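Teleop demos for the peg sorting task: how many is enough?

ilari_n
I'm driving the arm by remote control in the simulator, moving small cylinders from the dark side of the tray into the white compartment. I have 55 demos. The trained policy reaches fine but closes the gripper too early on nearly 8 tries in ten.
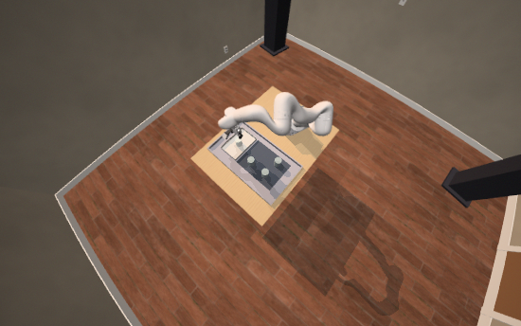 Oona Kuusisto
Slow down near the grasp and record 5 more before you change anything else. Early closing usually comes from rushed demos.

lempi_h
I disagree. More of the same won't fix it. Check the delay between your controller and the recorded gripper command — mine was 3 steps off in November.

ilari_n
Will check the delay first. I do tend to squeeze early.

Oona Kuusisto
Then re-record those ones anyway.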